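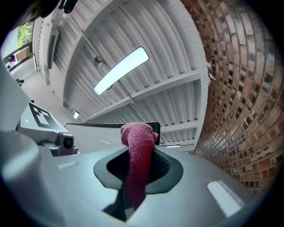 *Maroon-pink terry cloth towel.*

# Open day at the Drirar police evidence building

The district police opened their evidence building in Drirar to the public one afternoon in July. I went with the two o'clock group. We left phones and bags in lockers at the front desk and signed a visitor sheet, and Andri Ruchti, who runs the intake office, took us through the ground floor.

Intake is a long counter with scales, a label printer and a hatch to the street side. An officer brings in an item, the clerk seals it in paper or plastic, and both sign the label. Anything that might carry blood or other fluids goes in paper. Plastic holds moisture and the sample can spoil. Ruchti said most of the mistakes he sees are on the labels: a missing time, or initials nobody can read. Those items go back to the officer the same day to be corrected.

The drying room was closed to us, but we could look through the window in the door. It has three cabinets with filtered air. Clothing and bedding hang there until they can be packed, and the cabinets are cleaned after every case.

Upstairs is the records office. The building switched its records to a system called Nernix last year. Each item has a number, and every move from one shelf or person to another is entered. Kelly Goodall showed us a practice record with 77 entries on it, for one jacket that had gone back and forth between the store, the lab and the court. She said a real case can run longer than that if there is an appeal.

The main store holds the items from open death investigations on its own locked side. We stood at the gate. Firearms and drugs are kept in another part of the building, which was not on the tour.

Questions at the end were mostly from families. One woman asked how she could get her late brother's watch back. Ruchti told her the prosecutor has to release it in writing first, then the office sends a letter and she has 2 months to collect it. A man asked what happens to things that are never claimed. Last year there were 1,000 such items, mainly bicycles and phones. The bicycles are auctioned and the phones destroyed.

The tour took a little over an hour. Parking is behind the courthouse, and the entrance is the gray door on the side street.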